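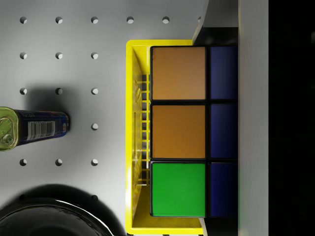
Simulation-Based Grasp Planning for Bin Clearing
Student Project Report, Robotics Software Laboratory, Lendmont
Author: Dzifa Bawa
October 2019

1. Purpose

The project set out to extend Claka, the laboratory's grasp planner, so that it could handle objects placed inside a crate as well as objects lying on an open surface. All work was carried out in the Perron simulator.

2. Method

Each trial scene contains a pegboard work surface, a yellow crate and several household objects. A Rubik's cube inside the crate served as the main test case, as it fills nearly the full width of the interior and leaves little room for fingers. A can lying on its side on the board was used for comparison.

The planner received 3 changes. Crate walls are now loaded as separate collision shapes - the earlier version treated the crate as one solid block and rejected every grasp inside it. Candidate grasps are sorted by wall clearance before the arm path is computed. Path planning stops after 2 seconds and moves to the next candidate.

3. Results

Over 60 trials with the can, the planner returned a valid path in 91 percent of cases. Results for the cube were less even. Most failures occurred when the cube rested against a wall, and the log files do not yet separate these from timeouts.

4. Remaining Work

The slatted crate wall is still modeled as a flat plate. A finer collision model has been drafted but not merged. Scene files and planner settings are stored in the Plendberg repository under the project folder.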